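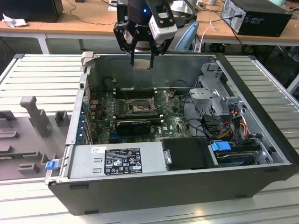

Old office computers are built to be opened, and I had no idea. I've owned desktops since I was a teenager and I always treated the inside of the case as a place you went only in an emergency, holding your breath. Then I spent most of a day talking with the woman who runs the intake bench at Zolby, the refurbishing shop out past the bus depot in Drilside, and about ten minutes in she told me to look for the color. "Blue means touch me," she said. "Somebody at a drawing board wanted you to find that." And once you've been told, you can't stop seeing it: the blue tabs along the slot brackets at the rear, the blue plastic handle on the hard drive, the blue release tab down at the corner of the case. Most of the rest in there is gray or black or silver or green, so the blue really does jump out at you.

She has been doing this for eleven years. Before that she repaired sewing machines, and she still talks about computers like somebody who repaired sewing machines. Parts "seat" or they "don't want to seat." A cable that's been folded too tightly has "a memory." She asked me not to use her name, not for any dramatic reason, she just doesn't like finding herself when she searches for things. Fine by me.

I wanted to know what comes through the door.

"Offices, mostly," she said. "Schools in the summer. A business replaces everything at once and they call us, and we get a truck full of the same model. I love that. I love a truck full of the same model. By the fifth one your hands know it."

Last year the shop took in 1,441 desktops and sent 1,262 of them back out the door working. I had to ask her to repeat that because I'd expected something more like half. She shrugged. She thinks people throw things out when they're slow, and slow is usually the drive or the memory, and both of those are the easy part of the job.

"What about the rest, the ones that don't go back out?"

"They go back out in pieces! A power supply here, a drive cage there. I've got people who come in for one screw."

She isn't kidding about the screw. There's a wall of little drawers behind the counter, and while I was there a man came in holding a side panel under his arm like a newspaper and left with a single thumbscrew, very happy.

So I asked her to walk me through it, what happens when a machine lands on her bench. She likes the case on its side with the panel off, so the board is flat and facing up. "You wouldn't believe how many people try to work on them standing up, with a flashlight in their teeth. Lay it down. You're not being graded."

Power cord out first. Then she presses the power button with nothing plugged in, which she says her first boss taught her and which she'd do in her sleep. Then the panel. Then she just looks for a minute, with her hands behind her back.

"Dust tells you where it lived," she said. "Floor under a desk, you get carpet. Somebody's kitchen, you get this sticky film, and that takes twice as long. Cat owners I can spot from across the room."

I asked whether that bothers her, and she laughed at me. She has a cat.

After the looking comes the hard drive, and it always comes first among the parts. Every drive is pulled, tagged and logged in Ama (the inventory program the shop uses, which she describes as "ugly and never wrong") before anybody touches another thing in the case. The tag follows the drive to a locked cabinet at the back. If the owner wants it returned, it's returned. If not, it gets wiped, and if it won't wipe it gets punched. There were 200 drives waiting in the cabinet the day I visited, after a big office pickup, and she was a bit embarrassed about it.

"I don't want to know what's on them," she said. "I really, really don't. I want to know the number on the tag."

This is the part of the job she gets serious about, and I liked her for it. She told me that people will hand over a computer with fifteen years of tax returns and photos on it and never ask a single question. She makes them ask. If a customer doesn't, she asks it herself, out loud, and then answers it.

Then we got to memory, and I got to try. She had a spare board out on the mat and she had me push down the little latch at the end of the slot. The stick pops up a tiny bit by itself, which delighted me. I did it four times. Putting it back was less delightful. You have to line up the notch and then push harder than feels polite, and I kept stopping short.

"Everyone stops short," she said. "Then they call me and say the computer's dead. It's not dead, you were being nice to it."

I asked what she's actually careful about, if memory can take a shove. She didn't have to think.

"The processor socket. When the processor's out and the socket's sitting there open, that's when I don't let anybody put a coffee down near me. I don't let anybody sneeze. You can bend a pin by dragging your sleeve across it." She rolls her sleeves up for it, both of them, even the one on the hand that isn't doing anything. She keeps a box of plastic socket covers saved from new boards, and she told me, with real feeling, that it's never full enough.

The other thing she's strict about is the power supply. It comes out of the case as a box and it goes back in as a box, or it goes on the recycling pile as a box. It doesn't get opened. New people always want to open it, apparently. She had one helper, years back, who brought in his own screwdriver for the purpose, and she still has that screwdriver. It's hanging on a nail.

I brought up cables, because I'd been staring at one of the open machines and it looked like the cable part was the part I'd get wrong. She agreed that it was! Her trick is a phone photo before she unplugs anything, and then masking tape flags if it's a model she doesn't know. She doesn't trust her own memory and she doesn't trust mine either.

"Red, yellow, orange, black, people think the colors are going to tell them where it goes. The colors are about the voltage. The shape of the plug tells you where it goes. If the shape doesn't fit, you're wrong, and it doesn't matter how sure you are."

Where do the finished ones go? A lot of them go to Partanen, the adult learning center across the river, where they do evening classes in bookkeeping and English. Some are sold from the front of the shop with a handwritten card taped on top. She writes the cards herself. The ones I read were wonderful. One said "Good for letters, bills, and cards. Not for video games, please don't be mad at me." Another just said "Loud but kind."

Prices are on the cards too, and she asked me not to print them because they change every time she looks at them. Let's just say I've spent more on shoes.

I asked her about the worst thing she's found in a case. I was hoping for a snake, I'll admit. She's had a mouse nest, a long-gone one, made almost entirely from a shredded warranty booklet. She's had a fork. And one February a machine came in that wouldn't close, and it was because somebody had hidden a birthday card behind the drive bay with money in it. She called the office it came from and they tracked down whose desk it had been. He'd hidden it there from himself, so he wouldn't spend it, and forgotten.

"He came and got it and he bought us donuts with it," she said. "So he did spend it."

Toward the end of the afternoon I asked if she thinks I should fix my own computer, the one at home that takes so long to start that I make toast while I'm waiting. She wanted to know the model. I didn't know the model. She wanted to know how much memory it had. I didn't know that either, and she gave me the look I imagine the screwdriver guy got.

"Go home, unplug it, take the side off and look," she said. "Don't touch anything. Just look, and take a picture, and bring me the picture. Then we'll talk about it."

I asked what I'd be looking for.

"An empty memory slot. If there's one with nothing in it, I can make your computer faster for less than lunch. If they're all full, it's still not hard, it's just two lunches."

We talked for a while longer about screens (she won't take them anymore, no room) and printers (don't get her started, I got her started, that was twenty minutes). She'd like a second bench. She'd like schools to call before they stack everything outside in the rain. She figures there are almost 1,000 desktops sitting in closets around Drilside right now, and when I asked how she came up with it she said she'd been inside a lot of closets.

I did go home and take the side off, by the way. Mine has green tabs instead of blue ones, and carpet dust, and two empty slots. I'm bringing her the picture next week.

Zolby takes desktops at the side door, mornings only. Bring the power cord if you still have it, and leave the drive in, she'd rather pull it herself.

Posted Aug 11, 2026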